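Varkham battery drop-off points to stay open through March

Households in Varkham will be able to hand in used batteries at eight drop-off points until the end of March, after the council agreed to extend a trial that was due to finish this month.

The trial brought in 2,339 kilos of batteries over the winter. Of that, 1,083 kilos came from the library on Clirnelier Road, where the bin had to be emptied twice in one week.
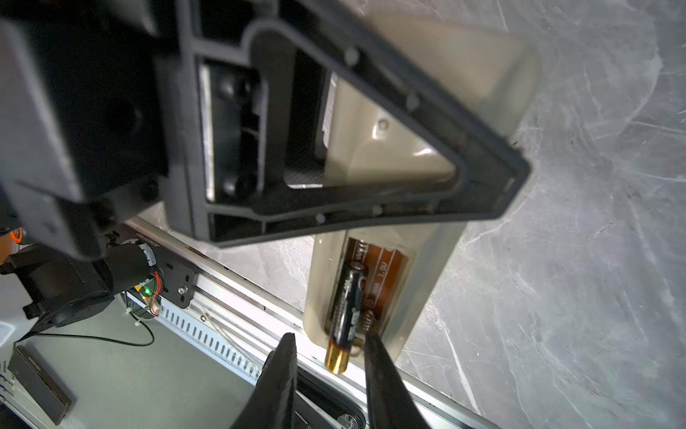 What can be handed in

Ordinary household batteries of any size are accepted, along with button cells and the rechargeable packs from cordless tools. Car batteries are not, and should go to the tip at Iltoneo Lane. Residents are asked to put tape over the ends of button cells and to keep damaged or swollen batteries out of the bins altogether. Staff at the tip will take those by hand. 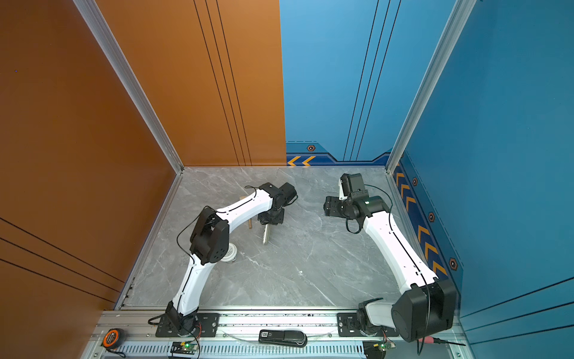
By Darragh Quinlan
Local news

The extension will cost the council 200 pounds a week, mostly for the van that does the collections. Vida, the recycling firm running the scheme, has asked for a later start on its round, as two of the sites are next to primary schools and the van has been getting stuck in the morning traffic.
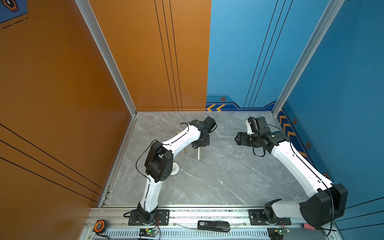

The new round will begin at 10am each Monday. Bins at the swimming pool and the bus station will also be moved indoors, after complaints that rain was getting in through the slots. A decision on whether to make the scheme permanent is expected before the summer.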